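How to Descale a Kettle Without Stinking Up the Kitchen

Quick one today, dinner's on. People keep asking about the white crust in the bottom of the kettle. It's limescale. Harmless, ugly, makes the kettle slower and noisier. Takes 30 minutes to fix and most of that is waiting.

What you need

White vinegar or citric acid powder. One or the other, not both.
Water
A soft brush or an old dish sponge
A tray and a bowl

I use citric acid now. No smell. A bag from the baking aisle lasts me till June, easy.

Before you start

Unplug it. Empty it. If the kettle's still warm let it cool down. Pull the little mesh filter out of the spout if yours has one – on my old Nuva it slides up, on the Grenholm you have to pinch it. Check the bookelt if it won't budge, don't yank.

With citric acid

Fill the kettle halfway. Boil it, switch off, unplug. Add 2 tablespoons of powder, slowly, it fizzes up. Lid open. Walk away for 20 minutes or so. Swirl, look inside, pour it out. Still crusty? Do it again, same amount.

With vinegar

Equal parts vinegar and cold water, enough to cover the scale. Bring it just to a boil, then off. Don't leave it bubbling unless you like a kitchen that smells like pickles. Same wait. You'll need to boil and dump plain water at least twice after, maybe three times.

The filter

Goes in a bowl with some 200 ml of the same mix. Leave it while the kettle soaks. Brush it gently, the mesh tears. Rinse.

Setting up the counter
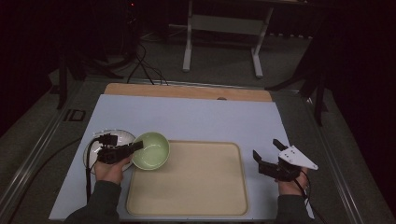
Drips are the annoying part, becuase descaler will dull marble and some other stone, so get everything laid out before you pour anything. A big tray with a raised rim is what you want under the kettle, the beige one has the right sort of shape. Green bowl next to it for the filter. Glossy inside is good, rinses clean. Plate off to the side for the brush and spoon.

Last rinse

Fill, boil, dump. Then once more. Taste a sip of the cooled water from the next boil – sour means rinse again. Wipe the outside with a damp cloth, dry the base contacts, never dunk the base.

How often

Hard water, every month. Soft water, a few times a year. Filter jug helps a bit. I ran a Jalel one for a while and the crust came back slower, still came back.

Comments are open if yours has a glass body, I'll add a bit on those when I get a minute.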